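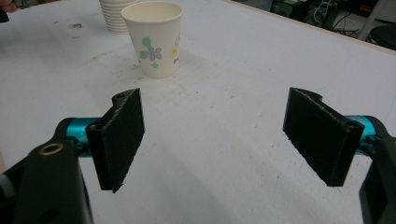
**How do I get gray scuff marks off a white tabletop without dulling the finish?**

Posted by Mitali Pathirana

The table is a Drevavden, the big white one, and we use it for everything. It has picked up gray smudges and a lot of tiny specks. Dish soap takes off some of it. The rest just sits there. The label on the underside got peeled off years ago, so I can't tell you what the top is made of, and the store's website only says "easy-care surface," which tells me nothing.

My sister swears by melamine sponges. The man at the hardware store tried to sell me a bottle of Jerska surface restorer for 29 dollars. I'm not convinced by either one. Has anyone used these on a white table and looked at it again six months later?

---

**Erkent**

Start with warm water, a drop of dish soap and a soft cloth, and give it a second and third pass before you decide it has failed. Most gray marks on white furniture are stuff left on top of the surface: rubber from the feet of things, pencil, metal rubbed off the bottom of a pan. A real scratch catches your fingernail. If your nail slides right over the mark, it will probably come off.

Next step is a paste of baking soda and water. Put it on with a damp fingertip, wait a minute, wipe, rinse, dry. Try it on a corner first and look at that corner from a low angle with a lamp on. If the corner looks flatter than the area beside it, stop there.

Your sister's sponge does work. It's also a very fine abrasive, whatever the box says about "just water." On a matte top you may never see the difference. On a glossy one you can end up with a dull patch exactly where the smudge used to be, and then you'll be staring at that instead. Light pressure, small area, and not every week.

I'd skip the restorer. I've read the back of a few of those bottles and it's usually a mild cleaner plus something shiny that wears off.

---

**Sultana**

just use magic eraser!! done mine 100 times and its fine. people overthink this stuff

---

**Rezaul Pathirana**

(Same last name, no relation as far as I know.)

I did buy the Jerska. It made the table look great under the kitchen light on Thursday night, and by the weekend the marks were back, and every cup left a ring in whatever coating it had put down. I washed it off with soap and ended up where I started. Maybe it does better on some other surface. The bottle doesn't say which.

What got the worst streaks off mine was rubbing alcohol on a cotton pad, dabbed, then wiped with a damp cloth. Please don't do this on painted or lacquered wood, it can soften the finish. Test it underneath, and if any white comes off on the pad, quit.

As for the tiny specks, I'd look at them with a flashlight before scrubbing. Half of mine were chips in the surface, and no cleaner was going to fix those. I've left them alone.

---

**Mitali Pathirana**

Fingernail test: most of the marks slide, two catch. The baking soda took one smear down a fair bit, and I'm holding off on the alcohol until I can get underneath with a flashlight. Sultana, is yours glossy or matte?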